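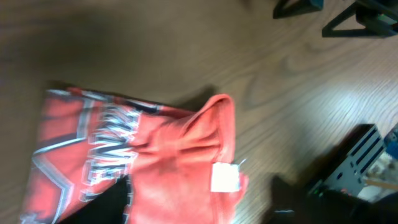
A red garment on the work surface, seen from the wrist camera of an arm.

The Bunholm Folding Project is a student robotics project in which teams teach a robot arm to handle and fold clothing. It is run as an elective course at Bunholm, a technical college, and ends in a small competition between the teams. The course was set up by Gerrit Dekker, a lecturer in control engineering, and has been taught since its second year by Dekker and Evelien Bakker.

Course structure

The course starts in September and takes up one semester. Students work in teams of four. The first weeks cover arm calibration, camera mounting and safe operation. After this the teams record demonstrations by guiding the arm by hand or with a controller, and use the recordings to train a control policy. Each team must submit at least 320 usable demonstrations before it may enter the competition. A demonstration is counted as usable if the garment remains within reach of the arm and the recording has no missing camera data.

Written work consists of a lab log and a final report. The log is graded separately and must include failed attempts.

Task

The standard task is the folding of a short-sleeved top from a crumpled start. A run is divided into three stages: finding a graspable edge or corner, spreading the garment, and folding it to a rectangle. Points are given for each stage. Time is used only to separate teams with equal scores.

Garments are drawn from a shared pool. Tops with large printed lettering or graphics are included on purpose, as a print can be mistaken for a fold line by a policy trained on plain cloth. Creased collars and sewn-in tags are treated as ordinary features and may be used as grasp points. Dark fabric is considered the harder case under uneven light, and rules introduced in the third year require each team to test under two lighting settings.

Equipment

Each station has a tabletop arm with a parallel gripper and a small camera at the wrist. Gripper fingers are designed by the students, within a mass limit of 222 grams for the pair. Teams may change finger shape and surface up to the day before the competition, but must then repeat the calibration check.

Data set

Recordings from all teams are merged at the end of the semester. The first merged set held 1456 demonstrations. The second passed 2000 and was the first to be labeled by stage, using a scheme written by Poonam Nautiyal, then a student in the course. Later teams may train on the merged set but must state in the report which part of it they used.

Competition

The competition is held in the lab on the last afternoon of the semester. Each team has five runs, of which the best three are scored. The highest total wins the Bremeo Cup. The first cup went to a team led by Nele Vermeulen.

See also

Robotic manipulation
Imitation learning
Bremeo Cup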